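2 August 2026 — posted by grerkell4
Print this page | E-mail this page

We've moved practice to the corridor table. I'd swap the purple fingers for something stiffer — they give too much on the little white discs. 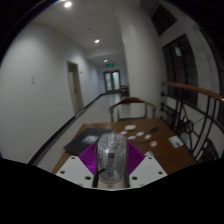

Juvitz Robotics Club — Gripper Team

stilano365: Don't you dare! The give is why I like them. Try the fluffy thing on the black mat with stiff fingers and see how you get on.

grerkell4: Fluffy thing, fine. Flat discs, no. I managed four out of five on my last go, and slowly.

Jannik Kröger: I'm with stilano, sorry. Come in lower and slower, then moan. I've got the Engelhardt spares from February if you still want a go.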